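We use cookies to remember your settings and to see which pages get read. By staying on this site you agree to this. Accept / Manage settings

About Pistilside

Pistilside is an after-school and summer program for children ages six to thirteen in the town of Falstead. We run homework help, reading groups, art, music and outdoor play on school days from the last bell until 6:15 p.m., and full days for most of the summer. We are a nonprofit and we have one site, on Dinsa Street, in the building that used to be the Kelon shoe warehouse.

How we started

The program was started by Yen-ting Lau, who taught fourth grade in Falstead for many years. A good number of her students went home to an empty house at three in the afternoon, and a few of them began staying in her classroom until the building closed. She gave them snacks and let them finish their homework. After one winter of this the group had grown to 20 children, and the school asked her to find another place for it.

The first place was a church basement with a low ceiling and one bathroom. We stayed there for 3 years. It flooded twice, both times in March, and the second time we lost most of the books. Families brought replacements from home, so for a long while the shelves held a lot of cookbooks and old travel guides. Some of the children read those too.

The move to Dinsa Street came when the Kelon company closed its local warehouse and the building went up for lease. It was far too large for us at the time. We took the front half, put up walls, and rented the back half two years later when the waiting list got long enough to justify it. The loading doors are now windows. The old freight scale is still in the entry hall and children are allowed to weigh themselves and their backpacks on it.

What a regular day looks like

Children arrive on foot from Falstead Elementary with two staff members, or by bus from the middle school. They sign in, wash their hands and have a snack. Snack is fruit, crackers and cheese most days, and soup from November on. We do not serve nuts of any kind.

Homework comes next for the older groups. It runs for 40 minutes and the room is kept quiet. Children who have no homework read or write letters. We have a mailbox inside the building, and letters put in it are delivered to other children at the end of the week. The younger groups go outside first and do their reading later, when they have run around a bit.

After that, each group goes to an activity. Groups choose their activities for a month at a time. Current choices are:

Drawing and printmaking
Recorder and beginning guitar
Cooking (ages nine and up)
Board games
Sewing and mending
Garden, in season
Open gym

Pickup starts at 4:45. Parents come to the side door and ring the bell. If someone new is picking up your child, please call or write before 4 p.m. so we can add the name to the list. Staff will ask for ID the first time, and they will ask even if your child is jumping up and down next to the person. 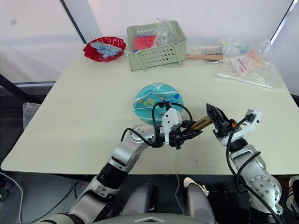
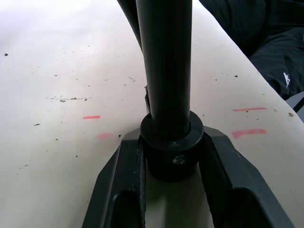
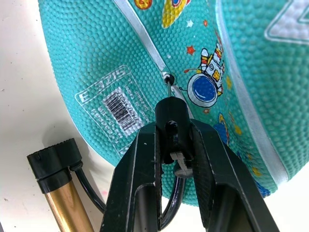

Open gym is the activity most children ask for, and it is the one we have changed the most over the years. We began with organized games and a whistle. Attendance was good but the same children always ended up on the edge of the room, so we now give groups a long stretch of free play and a short game at the end for anyone who wants it. Equipment is shared and goes back on the rack after use. Children do best with things they like the look of, and a teal ball with a cartoon astronaut and a rocket on it will be picked up by a seven-year-old who has walked past a plain one all week. Indoor shoes are required. Balls from home can come too, with a name on them in permanent marker.

Reading and homework help

We are not a tutoring center and we do not promise better grades. We give children a place to sit, a person to ask and enough time to finish. If a child is stuck on the same thing for more than a week, we tell the family and, with permission, the teacher.

Reading groups are small and are set up by interest. There has been a horse group, a shipwreck group and a group that read only books with maps in the front. Children may leave a book they do not like after the first 20 pages. They may also read the same book again, and several do.

The library now has its own room. It is open to brothers and sisters and to parents waiting at pickup. Books can be taken home with no due date. We lose a few every year and have decided to live with that.

Summer

Summer runs for eight weeks and is open to children who do not attend during the school year. Days start at 8 a.m. Mornings are spent outside as much as the weather allows, at the creek path or in the town park, and afternoons are spent indoors where it is cooler. Each week has one trip. Past trips have gone to the dairy, the fire station, the water treatment plant and the county fairgrounds. The water treatment plant gets asked for again every year.

Lunch is brought from home in the summer. We have two refrigerators for lunch bags but no way to heat food for everyone, so please pack something that can be eaten cold. We hand out sunscreen and keep spare hats, which go through the wash between uses.

Our staff

Yen-ting Lau is the director. She handles enrollment and hiring and still takes one reading group of her own. She is in the building every afternoon and can usually be found in the library room.

Kam-wah Leung is the program manager and has been with us since the church basement. He plans the activities, orders supplies and runs the cooking groups. He trained as a baker and worked in a hotel kitchen before he moved to Falstead. Questions about allergies, diets and medication should go to him.

We have a team of group leaders, most of them part-time. Some are studying to be teachers and some are retired from teaching. All staff have a background check and first aid training before they start, and all of them spend two weeks working next to an experienced leader before they have a group of their own. High school students can help in the summer. They are never left in charge of a group.

We try to keep the same leader with a group for a full school year. It does not always work out - people graduate and move - but when a leader is going to change we tell the children ahead of time and have both people in the room for the last week.

Fees and help with fees

Fees are charged by the month and depend on household income. There are four levels, and the fee sheet is available at the front desk or by mail. Families at the lowest level pay nothing. The form is one page long. We ask for a recent pay stub or a letter, and we keep both in a locked cabinet.

There is a $3 charge for each trip in the summer, which goes toward the bus. If this is a problem, leave it blank on the form. The child will go on the trip either way.

The rest of our budget comes from the town, from donations and from the spring plant sale. The plant sale began as a way to get rid of extra tomato seedlings from the garden group and is now our largest event. It is held in the parking lot and last year we sold out of peppers before ten in the morning. Last year we also received a gift that let us buy 200 new books and replace the carpet in the homework room.

Behavior

Our rules are short. Stay where your leader can see you. Keep your hands to yourself. Clean up what you used. When children break a rule, they sit out for a few minutes and then talk it over with the leader. We call home when someone is hurt or when the same problem keeps coming back. We do not take away snack or outdoor time as a punishment.

Phones stay in backpacks. If you need to reach your child during the afternoon, call the front desk and we will bring them to the phone.

Enrollment

Enrollment for the school year opens in March. Children who are already with us keep their places, followed by their brothers and sisters, then new families in the order their forms arrive. Places in the six and seven age group fill first. If there is no room, we add your child to the waiting list and call you when a place opens, which happens most often in October and January.

We like new children to visit for one afternoon before they start. A parent can stay for the visit or come back at pickup. Bring indoor shoes and a water bottle. Everything else is already in the building.

The front desk is open from noon to 6:15 p.m. on school days. The parking lot is on the north side, past the old warehouse sign - please leave the two spaces nearest the door free for the bus.

Get our newsletter. One email a month with dates, menus and closings. Enter your email address to sign up. You can unsubscribe at any time.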